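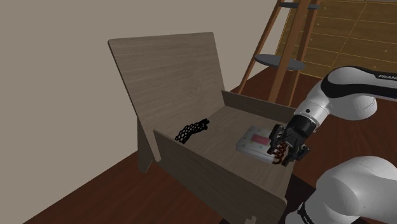

Figura 3. Banco de madera con respaldo inclinado y brazo robótico blanco y negro, con la pinza sobre la parte derecha del banco (imagen simulada).

3.2. Tiempo de estancia y devoluciones en los refugios estudiados

Los tres refugios que participan en el estudio tienen un tamaño y una organización distintos. El de Westau recibe sobre todo perros adultos que llegan por renuncia del propietario, mientras que en Skollow predominan los gatos procedentes de colonias. Hillthorpe trabaja casi en su totalidad con casas de acogida y dispone solamente de cuatro jaulas para las urgencias. Estas diferencias obligan a leer los resultados por separado, y por este motivo no se presenta una media común para los tres lugares.

La muestra final comprende 247 animales, inscritos en los registros a partir de septiembre. Se excluyeron los cachorros menores de ocho semanas, los animales perdidos que fueron reclamados por su dueño y los que fueron trasladados a otra entidad antes de la primera revisión veterinaria. La extracción de los datos se cerró el 3 de mayo de 2019. Cada animal fue seguido durante 90 días después de su salida del refugio, mediante una llamada telefónica al adoptante y, cuando no se obtuvo respuesta, mediante un mensaje escrito.

Para evaluar el comportamiento a la entrada se utilizó la escala Choo en su versión abreviada, que asigna una puntuación de 0 a 40. Una puntuación alta indica mayor temor hacia las personas desconocidas. La escala fue aplicada siempre por el personal de cada refugio, después de una sesión de formación común. No se pudo medir la concordancia entre evaluadores en Hillthorpe, donde con frecuencia una sola persona estaba presente en el momento del ingreso.

En Westau, los perros con puntuación alta permanecieron más tiempo en el refugio que los demás, lo que coincide con lo esperado. En Skollow no se observó una relación semejante. Una posible explicación es que los gatos de colonia, aunque son muy temerosos en los primeros días, se ofrecen allí desde el principio a granjas y establos, y el adoptante no busca en ellos el contacto. También es posible que la escala, que se desarrolló primero para perros, no distinga bien en el gato entre el temor y la simple inmovilidad.

En cuanto a las devoluciones, se registraron en los tres refugios, aunque con motivos diferentes. En Westau el motivo más citado fue la convivencia con otro perro de la casa. En Hillthorpe, los adoptantes que habían visitado al animal en su casa de acogida mencionaron menos sorpresas sobre su carácter, y varias visitas duraron hasta 30 minutos más de lo previsto en el protocolo. No se controló la duración de las visitas en los otros dos refugios y, por lo tanto, no es posible hacer una comparación directa.

Debe señalarse además que las respuestas por teléfono dependen de la memoria y de la buena voluntad del adoptante. Algunas familias pueden haber ocultado problemas por miedo a que se les retirase el animal. En la sección siguiente se examina la influencia de la edad y del estado de esterilización sobre la duración de la estancia.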